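Subject: Re: [wedden-dev] planner goes wide around the tumbler

On Wednesday Agathe Brunet wrote:

> Same kitchen setup, same seed. With the new collision margin the arm takes a long detour before it gets to the blue bottle. Is that the planner, or is the tumbler mesh too big?

It's the mesh. The tumbler still loads with its convex hull from the old Prallier export, and the hull is padded by 40 mm. The planner sees a wall there and goes over it.
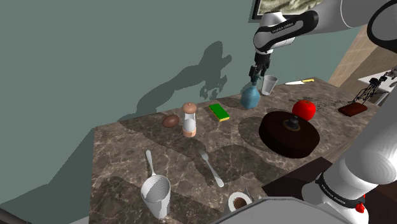 Capucine Bailly
Wedden, planning and simulation

The gripper has its fingers at the neck of the bottle and the tumbler is right next to it, so any extra padding on that side matters. I set the padding to zero for the glass only and left the margin alone — the knife and the fork keep their old hulls for now.

I'm running 500 seeds tonight with a cap of up to 1000 planner iterations each. If you want to try it before then, the branch is `tumbler-hull`. Please rebuild the scene cache first or you'll get the old mesh back.

Capucine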